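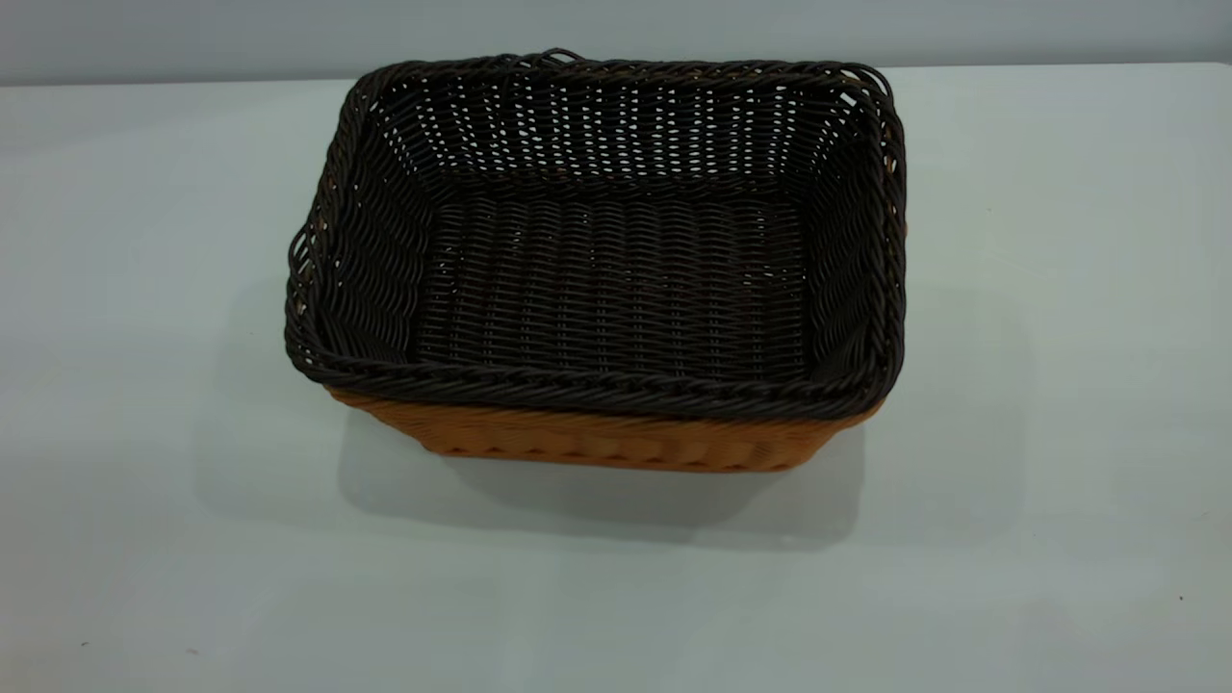 About the Sorley Handling Cell

Sorley is the teaching workshop of the Noonan Technical Institute. It was established by Senan Noonan to give students regular practice in setting up and maintaining automated equipment. The workshop houses one handling cell, known as Tresska, which is used for picking up, moving and setting down household goods, including woven baskets.

Setting up the cell

Each session begins with the table. The surface is wiped down, the fixed camera is checked for focus, and its view is compared with a stored reference. A single basket is then placed near the center of the table and left empty while the camera settings are adjusted. A dark weave on a pale surface requires a longer exposure than most of our goods, and students are expected to record the value they choose. The open weave of the back wall must be readable in the camera view before the session proceeds.

The arm is kept in its parked position until this work is complete. It is then brought to its home point at low speed and taken through 3 test moves. Grip points on a basket are set at the rim. Students are taught to avoid loose strand ends, which can catch between the finger pads and pull the basket out of position.

Care and repair

Routine care is carried out by students under the supervision of Eimear Mulcahy, Head of Workshop. Finger pads are inspected after every session and replaced in pairs. Cable ties, air lines and the emergency stop are checked weekly. The camera mount is tightened and the cell recalibrated every 16 weeks, or sooner if the arm has been struck or moved.

Faults are entered in the Jomby logbook, which is kept at the cell door. An entry must state what the arm was doing, which program was loaded and who was present. Most repairs are completed within some 2 working days. Work on the arm's joints and drives is reserved for qualified staff.

Our students

The workshop accepts 17 students for each intake, beginning in September. No earlier experience with robots is required. Applicants should be comfortable with hand tools and with keeping written records. Visits to the workshop may be arranged through the Institute office.

Page last reviewed 10 August 2023

Print this page | E-mail this page

Related pages
Workshop Safety Rules
Replacing Finger Pads on Tresska
How to Use the Jomby Logbook
Applying to the Institute

Contact Us | Copyright Noonan Technical Institute | Back to top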